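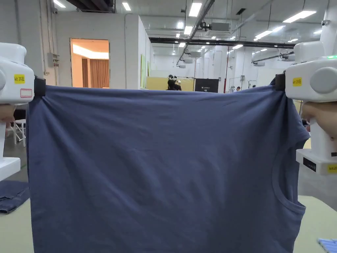 Fold the shirt properly or don't bother

I have been folding laundry for other people for 17 years, first in a hotel basement and now at a small wash-and-fold counter on Rajan Street. In that time I have heard every argument against doing it. Clothes crease anyway. Kids pull everything out of the drawer. Life is short. I accept all of that and I still think a T-shirt should be folded, and that most people who say they hate folding were never shown how.

The usual mistake is at the start. People drop the shirt on the bed in a heap and try to fold the heap. You have to open it out first. Take it by two points along one edge, pull until the cloth between them is nearly straight, and let the rest hang. A navy T-shirt held up like that will still have creases running in from both corners, and that's fine. Most of them go when you lay it down and run a flat hand over it. The neckline tells you which way round you are, so find that before you do anything else.

My old supervisor, Gangadharan Kamath, made new staff hold up 200 shirts before he let them fold one. I thought he was being difficult. By the second tray I could find the shoulders without looking, and I stopped being annoyed with him, at least about that.

Jeans are easier and people fuss over them more. Denim is heavy enough to stay where you put it. Leg over leg, hem to waistband, once more if the shelf is shallow, and set them aside on the table where they won't get in the way of the next thing.

Towels are where I part ways with my own trade. There's a fashion for folding towels in thirds and rolling them, so the cupboard looks like a spa. It takes longer and they come undone when you pull one out. The Ernetti laundry guide, a booklet our counter still hands out to customers, gives the roll two full pages and the plain half-fold one line. I'd have done it the other way around.

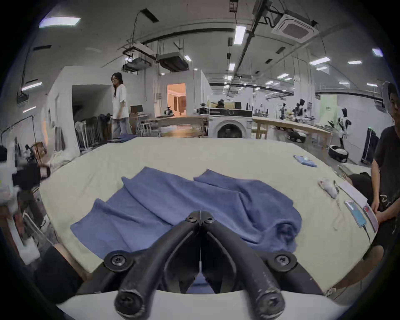 Blue towel on the padded table, still to be straightened.

A towel in that state needs its corners found. One end might be lying flat while the other is bunched up in a mound, and if you fold from the flat end you trap the bunching inside. Start at the lump. Pull it out to the edge, shake once, and then fold.

I will say a word for padding, too. We had bare laminate tables at Zallbridge, the hotel, and cloth slid on them all day. A cover in plain cream fabric holds a towel still while you work, and you can see lint on it, and the odd sock that got in with the wrong load. Anybody with an old blanket and a sheet can make one at home for nothing.

None of this needs a gadget or a course. Around 18 minutes will see off a family basket if the shirts are opened out first and the towels are left for last. I do mine in March with the back door open and the cricket on, and the odd socks go in a bowl by the kettle until their partners turn up.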